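Chapter 4
Folding Knitted and Printed Garments

In this chapter you will learn
How to prepare a soft surface for folding
How to find the straight lines of a garment that has few of them
How to fold a sports jersey so that the print is not damaged
How to decide when a fold is good enough

Before you start, read again the part of Chapter 3 about shirts with buttons. A shirt with buttons helps you. It has a stiff collar, a straight front and seams which you can feel with your fingers. A sports jersey gives you much less help. The cloth is light, it slides over itself, and the neck and the armholes are all curves.

4.1 From the heap to the flat garment

Most garments do not come to us flat. They come as a heap, and the first work is to read the heap. Look for something you can recognize from outside: a piece of collar, a number, a striped edge, a tag. In a red jersey with a striped trim, for instance, the stripes are the best guide, as they belong to the neck or to the armholes and never to the middle of the body. A number tells you that you have found the front or the back, but it does not tell you yet which way is up.

Do not pull at the first corner you see. If you pull there, the layers inside the heap turn and the garment becomes longer but not flatter. Put one hand on the cloth, and with the other hand search for the trim.
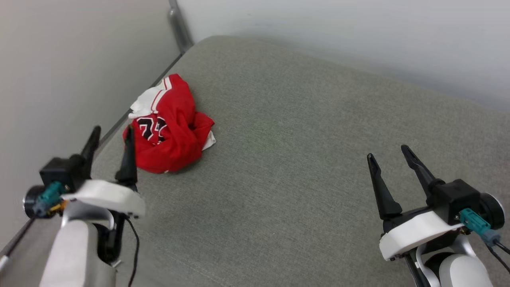
The surface is also a part of the method. Many beginners want a hard table for everything. For a light jersey I prefer a surface covered with woven fabric, such as a wide sofa seat or a padded bench. The weave holds the cloth a little, and the side you have already arranged stays where you left it while you work on the other side. On a polished table the same jersey travels with your hand. The soft surface has one weak point: you cannot press hard on it, and for a sharp crease you will need the table after all.

When Dilek Kaplan taught folding at the Polat laundry, her students worked one month on the bench before they were allowed to the table. At that time the laundry received 2,000 pieces in a week, and 615 of them were team clothes. She kept one rule for all of these — first the neck, then the shoulders, and the hem last.

4.2 Order of work

Step 1. Find the neck. Turn the garment until the trim of the collar is open and lies on top. If the collar has a V form, the point of the V shows you the middle line of the front.

Step 2. Find both shoulders. One of them is often hidden under the body. Take it out slowly, holding it near the seam. If it shows the other side of the cloth, turn it back now, before there is another layer over it.

Step 3. Follow the trim of the armhole with two fingers, from the shoulder down to the side. A trim which is twisted here will make a bump in the finished fold.

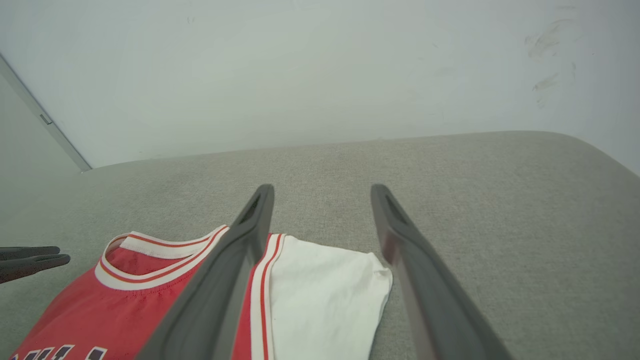 Step 4. Smooth the body from the middle line to the sides, with the flat hand. Do not rub over letters or numbers.

Step 5. Fold one side toward the middle, then the other. The armhole should lie inside the fold. Bring the hem up last.

4.3 The print

Letters and numbers are usually thicker than the cloth around them, so the garment does not want to bend at that place. If you force a fold through the middle of a number, it can leave a line, and after many washes the line can become a crack. It is better to move the fold a little to one side, even if the finished packet becomes wider than the others on the shelf. When the number is too large and a fold must cross it, make this fold round and loose, and put nothing heavy on top. 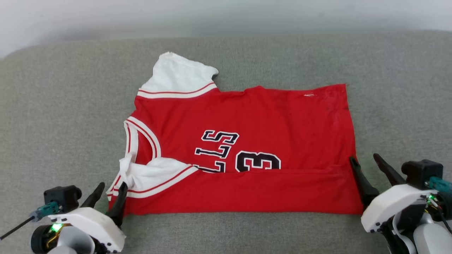

With a garment in two colors there is one more question, namely which color should be seen. Shops like to show the strong color and the name of the team. At home it is more useful to leave a part of the collar visible — you will recognize the jersey in the drawer without opening it. Marin Softić, who folded for the sports shop Vumus, always left the collar on the upper side and pushed the loose shoulder under the body. His packets were not the thinnest, but they could be carried across the shop and still keep their form.

4.4 Words used in this chapter

Trim: the narrow band which finishes the neck or the armhole.
Middle line: the line from the center of the neck to the hem.
Packet: the finished fold, ready for the shelf.
Bump: a raised place in the packet, made by cloth that is hidden below.

Preparation for section 4.5: bring two jerseys with print, one with short sleeves and one without sleeves. They should be washed and completely dry.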